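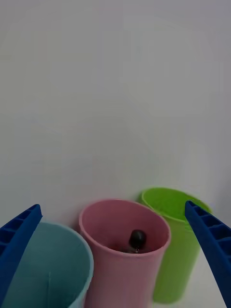 【ロボ部】カップ仕分け課題、指が太すぎる件 その2

1 :pollus_gakari
手首カメラの画を貼っておく。チーム名はPollus、高専2年、部員の平均睡眠時間は聞かないでほしい。
課題は「ピンクのカップに入った黒いやつを緑のカップへ移す」。文章にすると幼稚園の工作、やると地獄。青い指でカップごとつかんで傾けるか、中身だけつまむかで、部内が二派に割れている。
校内発表は11月に終わっていて、次は他校との合同練習会。持ち時間は一回10分。

2 :ねじ山なめ太郎
前スレから来た。カップが三つくっつきすぎ。指を下ろした時点で青緑を倒す未来しか見えない。
まず間隔をあけろ。話はそれからだ。

3 :pollus_gakari
>>2
配置は課題側の指定なので動かせない。動かしていいなら俺が手で移してる。

4 :Litoveo信者
傾ける派に一票。うちの部はLitoveoっていう自作の制御ソフトで似た課題をやったけど、つまむ方は指先がカップの内側に当たって毎回カップごと引っ越しになった。
三週間つまんで、つまめたのは先輩の反感だけ。

5 :chu_no_hito
>>4
それは指の開き幅を最大のまま突っ込んだからでは。
入れる前に閉じ気味にして、底の近くで少しだけ開く。うちの班(Chu)はこれで行けてる。
あと黒いのは上が丸いから、てっぺんを狙うと滑る。もっと下を挟むこと。

6 :Litoveo信者
>>5
底の近くで「少しだけ」開くのが難しいから三週間かかったんだが。

7 :ねじ山なめ太郎
指に並んでる四角いくぼみ、あれは軽量化? それとも3Dプリンタの樹脂をケチった?

8 :pollus_gakari
>>7
設計書には軽量化と書いてある。会計報告には別のことが書いてある。

9 :Quang Trịnh
OBです。実名なのは、登録の時に本名欄と表示名欄を間違えたからです。
学習用のデモは何回分ありますか。手法の話の前にそこを聞きたいです。

10 :pollus_gakari
>>9
お疲れさまです。全部で363回、うち傾ける方が21回です。残りは全部つまむ方。
なお傾ける派の主張は「21回でも才能は分かる」です。

11 :Quang Trịnh
その比率で両方混ぜて学習させたら、つまみに行く途中で急に傾けたくなるロボットができますよ。私の代がそうでした。
どちらかに決めて、もう片方は混ぜないでください。今あるデータならつまむ方です。

12 :Litoveo信者
OBに言われても傾ける派を続けます。傾けるなら指先の精度が要らない。カップの外側をつかめればいいんだから。

13 :chu_no_hito
>>12
外側をつかむ隙間がないって話を>>2からずっとしてる。隣とほぼ密着してるのに、どこに指を入れるんだ。

14 :Litoveo信者
>>13
手前と奥から挟む。手首を回せ。

15 :pollus_gakari
>>14
手首を回すとケーブルが抜ける。先月から抜ける。直す担当は俺。つまり直らない。

16 :ねじ山なめ太郎
急に技術以外の問題になったな。
あと画がぶれてるのが気になる。緑のカップと右の指が特にぼやけてる。動かす速度を落とした方がいいんじゃないか。

17 :pollus_gakari
>>16
半分の速度にすると10分に収まらない可能性がある。
うちは「考えてから動く」が売りで、だいたい考えてる方が長い。

18 :chu_no_hito
全部遅くしなくても、カップの上に来てからだけ遅くすればいい。移動中は今のままで。
それとログはつけてる? うちは試行番号を全部残してて、今3681番。失敗も消さないこと。後で原因を探す時に失敗の方を見る。

19 :pollus_gakari
>>18
失敗を消したらフォルダがほぼ空になるので、そこは大丈夫。
3681は素直にすごい。何人で回してるの。

20 :chu_no_hito
三人。一人は途中からPellovano班に引き抜かれた。お菓子で。

21 :pollus_gakari
まとめると、つまむ方に絞る、指は閉じ気味で入れる、カップの上で減速、ケーブルは直す。
12/9/23の部活で試す。傾ける派の後輩には俺から話す。たぶん泣く。俺が。

22 :Litoveo信者
傾ける方のデモ21回、消すならくれ。

23 :pollus_gakari
>>22
後輩に聞いてみる。ファイル名が全部「最終」なのは勘弁してくれ。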